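May, evening

Second day on the ceiling list. Started at 8 with the lights off and the blinds down so the fixtures could be checked one at a time. Going by switch is slower than going by location, but the labels on the panel were done by the previous tenant and two of them are wrong, so there was no other way to get a correct map. New labels are printed and on the panel door. The old ones are in an envelope taped inside it, in case I have misread something.

The fluorescents share a switch and come on together. I put the meter on the bench under the nearer fixture and under the farther one, same height, same orientation, and wrote both readings in the notebook. The far end is lower, as expected. The bench there is used for sorting small parts and could do with more light. Options are a second lamp at the bench or moving the bench. I prefer moving the bench. It weighs very little once the drawers are out, and a lamp means another cable across the floor.

Fan next. Wiped it down, checked the mounting by hand, ran it for 60 minutes with the door closed and then again with the door open. Thermometer at head height in both cases. With the door closed the reading hardly moved. With it open there was a small drop in the first quarter hour and nothing after that. My conclusion is that the fan stirs the air and the door does the cooling, so the door stays open in the afternoons unless someone is cutting foam.

Detector: test button pressed, alarm sounded, date entered on the card. The distance between it and the light fixtures looked tight to me, so I took the sheet down from the shelf and read the clearance section twice. It is within the limit. Left it alone.

Pipes and conduits along the upper wall took most of the morning. I had planned to trace every run back to where it enters the room and give it a number. Got as far as the corner and stopped, as the runs go behind the shelving after that and the shelving has to be emptied first. Koltuven sent a quote for boxing the lot in. I am against it. Painted white against a white ceiling they are hardly noticeable, and anything boxed in has to be unboxed the first time it drips. Will write back to that effect tomorrow.

Thoa Tăng came by before lunch to look at the ribs. Her view is that the ribbed sections should be brushed along their length and never rolled, and that the beams should be done first so the drips land on surfaces still to be painted. Agreed. She also thinks the Rideck eggshell is too shiny for a ceiling with this many lights on it and recommends the Donati flat. I have half a can of the flat from the hallway. It will not be enough, but it will do for a test patch by the far lamp.

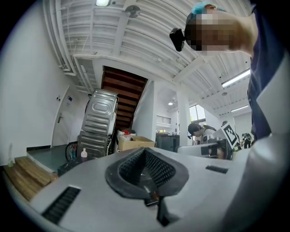 Ceiling with the lights on. Door and steps at left.

Door handle: the lever is sound, spring returns properly, one screw tightened a quarter turn. The wall plate beside the door wants cleaning around the edge, where the last coat of paint ran over. I will score it with a knife before taking it off.

Steps: checked the treads for movement by standing on each one at the left, the middle and the right. One creaks on the left side. Screw from underneath, pre-drilled, 3 mm bit. Also noted that the light wood shows every boot mark, so a mat at the top is on the list. Pleken has a ribbed one in the right width and the store is on the way home.

Remaining: empty the shelving, finish numbering the pipe runs, test patch, bench move, mat, letter to Koltuven. The shelving is the long job and everything else can be fitted around it. Meter battery is low. Put a new one in the case before starting.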